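Kemppainen Tabletop Belt Conveyor, Narrow, Green Belt

Sold by Akano Bench Supply, Diltover

In stock. Ships flat in one box, belt already fitted.

Hi, Paavo Lindqvist here. I run the bench side of the shop and I write these pages myself, so if something on this one is wrong you can blame me directly. I get more emails about this little conveyor than about anything else we carry, and most of them start with "is it really as small as it looks?" Yes! It's a long, skinny, low belt that sits on an ordinary table, and you can pick it up with two hands and move it somewhere else after lunch.

I first bought one for my own bench when I was sorting parts for a repair job over in Brorkbridge. I had trays everywhere and kept knocking them with my elbow. A belt running left to right in front of me fixed that in an afternoon, and I liked it enough that I called Kemppainen and asked if we could stock it. We started with 7 of them one November and I figured they'd sit on the shelf till spring (they did not).

What you get is the belt on its frame, the two support brackets, the drive with its power supply and speed knob, a hex key, and a folded sheet of instructions that I've rewritten because the original was hard going. Spare belts are sold separately. We keep them in green only. People ask for white now and then, and I can order it, but you'll wait.

The surface is smooth and glossy, dark green, and it wipes down with a damp cloth. I like the color for small dark parts more than I thought I would. Put a black capacitor on it and you can still find the thing, especially if the silvery markings are turned toward you. One warning about the gloss, though: it throws back overhead light. If you have a bright tube right over the bench you'll get a shiny streak across the belt, and small parts sitting in the streak are a pain to look at. Slide the lamp back a bit or turn the whole conveyor a few degrees and see how you like it.
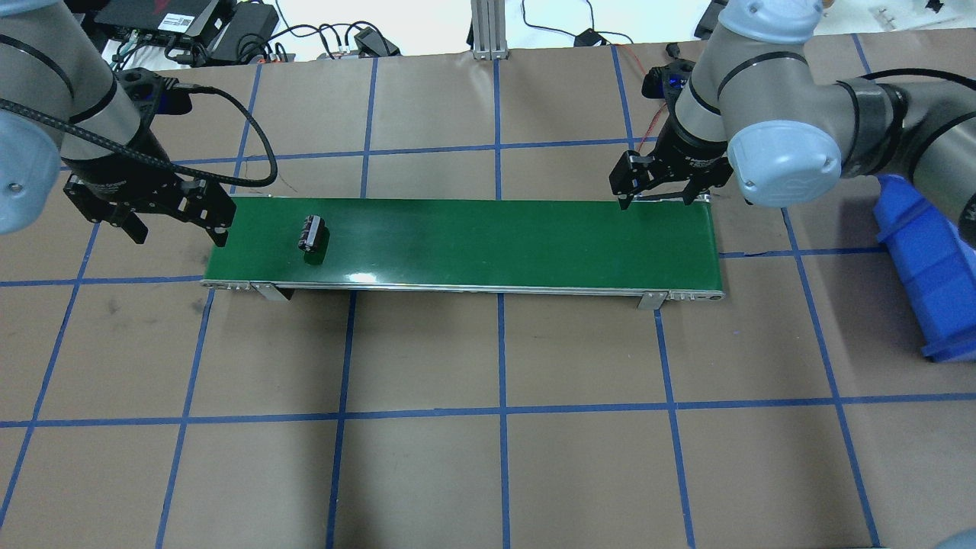

Page last changed: 2020-09-06

Brown kraft paper and blue masking tape make a great base for one of these, and I'd do it before you even open the box. Cover the table with the paper, pull it tight, then tape out a grid of big rectangles. Now you have places for things. I use the cells at the back for what's waiting and the ones in front for what's finished, and the belt goes straight across the middle. The paper does get scuffed and smudgy after a while, but who cares, it's paper. Pull it up and put down a fresh piece.

Don't fuss too much over getting the tape perfectly square. Mine never is. The one line I do bother with is the long one running parallel to the belt, so I can tell at a glance if the conveyor has crept out of place.

Setting it up

Stand the frame on its brackets, one toward the left and one toward the right, and look along the silvery front edge to see that it sits level. If it rocks, it's nearly always the table. A bit of folded card under one bracket is fine. Then run the belt empty at low speed for 11 minutes and watch how it tracks. If it wanders to one side, give the adjusting screw on that side a quarter turn, let it settle, and look again. Please don't crank it! I've had belts come back stretched like old socks.

What it's good for

Small, light parts. Capacitors, caps, little turned pieces, beads, bottle lids, that kind of thing. Tall skinny parts can stand upright at low speed, but if yours are top-heavy, lay them down or start the belt with the knob all the way back and bring it up slowly. Keep them a little way in from the ends too, where the belt goes around the roller and anything standing will tip.

It's not for heavy stuff, food, or anything oily. Somebody in Diltover tried it with wet river stones and I still don't know what to tell him.

Questions I get a lot

Can I run it in both directions? Yes, there's a switch next to the speed knob. Let the belt stop before you flip it.

How loud is it? There's a hum. I can have the radio on low and hear the radio fine.

Can I bolt it down? You can, through the brackets, and the screws for that are a separate item (bag of 17, because that's how they come to us). I never bolted mine. A rubber pad under each bracket keeps it put on paper.

How long does a belt last? Mine's been on for 57 weeks of pretty steady use and it has some fine scratches and nothing worse. Grit is what kills them, so brush it off before you wipe it.

Can I join two end to end? Sort of. The ends are rounded, so there's a dip between them and small parts will fall in. I'd go with one belt and a tray.

Returns

Send it back in the original box if you can, with the belt brushed clean and the hex key in the bag. Pickup at the Diltover counter is fine too, just ring first so I can have it out of the back room for you.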